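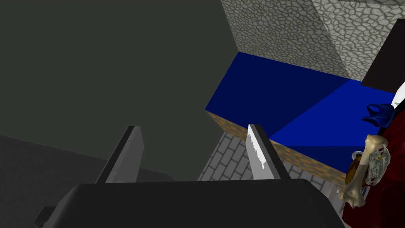
The gripper in the simulator staff use to practice at Jansen's Fatthorpe site, with a blue-topped block beyond the open fingers.

Pickers at the Jansen returns warehouse in Fatthorpe are spending part of each shift at a screen, working a simulated robot gripper before they are given charge of a real one.

The company said on August 11, 2026 that 31 of its 83 floor staff had finished the first round of training. The rest are due to go through it by December, when the last of the hand-sorting benches on the lower floor will be taken out.

Jansen handles returned goods for online shops. Until this spring every parcel was opened, checked and shelved by hand. Now 6 robot arms do part of the shelving, and each is watched by an operator who steps in when the arm stops on something it cannot place.

Stepping in means taking over the gripper by remote control. That is the part people have to learn, said Godelieve Verhoeven, who runs training at the site.

"The view is from behind the hand and you have two fingers to work with," she said. "People who have packed boxes for years are used to feeling when they have hold of something. On the screen you have to judge it by eye, and that takes a while."

The practice program was set up by Noltell, a software firm in Clareck. It does not copy the warehouse. Its practice rooms have cobblestone and brick textures and mixed objects, among them a bone and a glass jar, and trainees are asked to pick up one item at a time and put it down somewhere else.

Thijs De Graaf of Noltell said the firm had tried a model of the real shelves first. Trainees learned where things were and stopped looking at the fingers, he said, so the shelves were dropped.

Each trainee does 40 minutes a day at the screen – paid, and counted as normal working time. Those who pass move to a live station with an experienced operator beside them for the first two weeks.

Operators get a higher hourly rate than pickers. No jobs have been cut so far, but the company has not replaced people who left this year, and staff have asked what happens once all the benches are gone.

Wendell Haverford, who speaks for the floor staff, said most of his colleagues liked having less lifting to do. His concern is for those who do not take to screen work.

"Some of the best pickers we have find it hard going," he said. "They want to know there is still a place for them, and we would like that in writing."

Site manager Bram Van den Broek said unpacking and checking would stay manual for now – the arms only shelve goods that have already been looked over. He said anyone who did not want to train as an operator could ask to move to the checking tables, and that the number of places there was still being worked out.

Talks between the company and staff on the new job grades will continue next month.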